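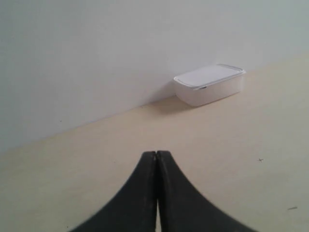 A white plastic food-storage container.

Community Kitchen to Extend Its Hours This Winter

The Lalldale Community Kitchen will extend its evening opening hours beginning Monday, November 4, 2024. The kitchen will serve hot meals until 8 p.m. on weekdays, one hour later than at present. Saturday lunch will continue from 11:30 a.m. to 2 p.m., and the building will remain closed on Sundays.

The change follows a survey of residents carried out in July. Of the 394 households that returned the form, 320 asked for a later closing time. Many of those replies came from the Trekdale side of town, where the last bus from the business park arrives shortly before seven.

"People were getting off the bus and finding our doors shut," said Zlata Romaniuk, Director of Food Services. "The later hour should serve them much better, and it will also give families with after-school activities more time to reach us."

The kitchen served 1,047 meals in September. The dining room seats 70, and guests who arrive during the busiest part of the evening may be asked to wait a short time for a table. Take-home portions will be offered each weekday from 7:15 p.m. until supplies run out. Guests are welcome to bring a clean container with a lid that closes firmly. Labels for the date and contents are kept at the serving counter - please complete one before leaving. Take-home meals should be refrigerated promptly and reheated until steaming throughout.

Myroslav Zakharchenko has been appointed Evening Supervisor and will be on duty Monday through Thursday. He previously managed the lunch service at the Teson Senior Center. A supervisor for Friday evenings will be named later this month.

The side entrance on Yatsenko Street will be used after 6 p.m. and has step-free access. Parking in the rear lot is limited to two hours. Questions about special diets should be directed to the front office before 3 p.m. on the day of the visit. Printed menus are available at the front office and at the Lalldale Public Library.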